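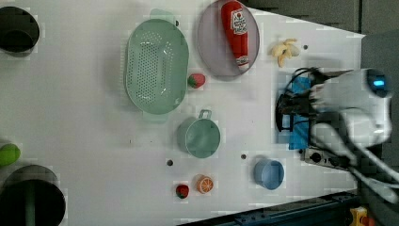
Lidlow Play Kitchen Swap Opens for the Season

FOR IMMEDIATE RELEASE
4/10/25

Hi, all! I run Lidlow, the toy lending library on the second floor of the old Bensaid building, and I'm so happy to finally share this one. Our Play Kitchen Swap is open, and it's free for every member family (yes, that includes you folks who joined last week).

You bring in a bag of play food or little pots and pans your kids are done with, and you go home with a different bag. I started it as a shelf by the door, and now we have 348 member families and the shelf has turned into a whole room. I love that room! My own kids went through a long stretch of serving me plastic fruit for dinner every night, so I know how fast the favorites change.

Nitus, the print shop downstairs, made us new borrower cards, and Flavis Bakery is sending up rolls on opening morning. Real ones, please don't put them in the bins.

What we'd love to get

Pretend groceries are always the first to go, so fruit, bottles and anything that looks like it came out of a fridge door are very welcome. Ketchup is a big hit with the under-fives, who put it on everything, strawberries included. Plates and colanders are great too. Please wash things in warm soapy water and let them dry before you pack them up.

We can't take anything with a cracked edge, a missing battery cover or small loose parts.

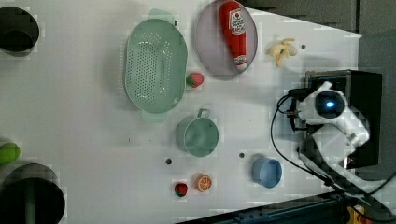 How to join in

Drop your bag at the front desk any time we're open. Each family can swap up to 3 bags a month, and the room stays open through October. Not a member yet? Sign up at the desk when you come by, it takes a minute and you can swap the same day.

Press and parent groups are welcome to stop in and look around. Just ask for me at the Lidlow desk, and I'll put the coffee on.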